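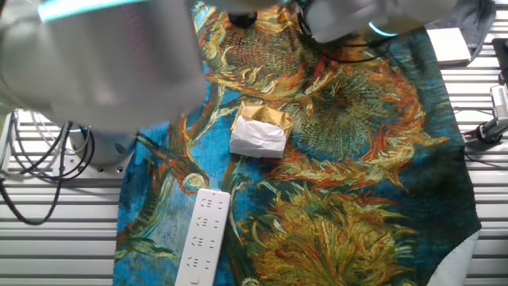 Should junior hockey teams be allowed to trade a player who is still in high school?

Only if the player asks for it, and only between school years. The rule in most leagues is looser than that, and it should be tightened before another season goes by.

Reading time: 5 minutes

I have followed junior hockey in Clerilden for most of my adult life. I have had season tickets in the old building and the new one. I like trade deadline day as much as anybody in my section does. It gives us something to argue over in the coldest part of the winter, and a good trade can turn a team that was going out in the first round into one that plays until May. I am not writing this as someone who wants the game made soft.

But the players we are trading are 16 and 17 years old. They live in somebody's spare room. They take the bus to a school they did not pick, and they sit in classes where the teacher has only just learned which one they are. Then a phone call comes before practice and by supper they are in a car with two hockey bags, headed for a town where all of that starts over.

Last winter Clerilden sent a second-year defenceman to Gulomport for draft picks. By road the two rinks are 1,397 kilometres apart. He was in Grade 11. He had exams coming in three subjects. The team's statement thanked him for his contributions and said the picks would help the club stay competitive in the years ahead. I am sure both parts were sincere. Neither mentioned the exams.

The usual defence is that these players know what they signed up for. I don't find it convincing. They signed at 15 or 16, with their parents beside them, at a time when the club was telling them how much it believed in them. Very few families push back on the fine print when the alternative is not playing in the league at all. A contract like that tells you what the club wanted. It doesn't tell you much about what the kid agreed to.

The second defence is that professional players get traded too, so they may as well get used to it. Professional players are adults. They are paid properly, they have agents and a union, and when they move, somebody is hired to pack the house. A junior player gets a weekly allowance and a ride.
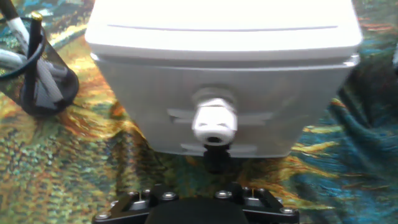

What a better rule would look like

I would keep trades. A league where nobody can move has its own problems, and some players badly want out. A goalie stuck as third on the depth chart should be able to go somewhere he will play. So should a kid who is homesick, or whose coach has stopped speaking to him.

The change I would make is simple. Any player enrolled in high school could be traded during the school year only if he asks in writing. Otherwise the trade waits until classes are out. Players who have finished high school could be moved up to the deadline, the same as now.

General managers will say this takes away half of their market in the middle of the season. It takes away some of it. The deals you see at the deadline are mostly for older players anyway, with a younger one thrown in to balance the books. Managers would go back to throwing in picks. A draft pick does not have to change schools.

They will also say that a player could be pressured into asking. That could happen. A coach can bench a teenager until he wants to leave, and some coaches would. The league would need someone outside the club to have a short talk with the player before the request is approved, and that person should not be paid by either team. It would cost a little. Leagues that can afford new video boards can afford it.

The billets

The people who get left out of this discussion are the billet families. Our neighbours took in players for 5 seasons. They were paid $300 a month for the first one, which did not cover the groceries, and they did it because they liked having a kid at the table. They stopped after a boy they'd had since training camp was moved in January. They got home from work and his room was empty. The new player was due the next night and would need picking up at the station.

Every club in the league says it is short of billets. I have heard it announced between periods in Clerilden and again in Bugti, in nearly the same words. I don't think the appeals will do much while families are treated as a place to park whoever is on the roster this week.

What it would cost us

As fans we would lose a bit. Deadline day would be quieter. A team that found itself surprisingly good in December might not be able to load up the way it does now, and a bad team would have to sit through the winter with what it had. I can live with both. Some of the best hockey I have seen in our rink was played by a group that had been together since September and knew where each other would be.

The league meets in March to look at its rules for the following season. Clubs vote, and the people who own clubs listen to the people who buy tickets, at least when enough of them write. I have written to ours. It took me one page.

Reader comments (3)

Section 12: Agree on the billets. We had two boys and the club never once called to tell us about a move. Found out on the radio both times.

oldgoalpads: I was traded at 17 and it was the best thing that happened to me in hockey. Would I have asked in writing? Probably not, I'd have been too scared of the coach. So I'm not sure the rule would have helped me.

Bugti Season Ticket: The Gulomport deal was a bad trade even before you get to the school part. Those picks won't play for years.

Contact us | © 26 September 2024 Zaredard Community News | Back to top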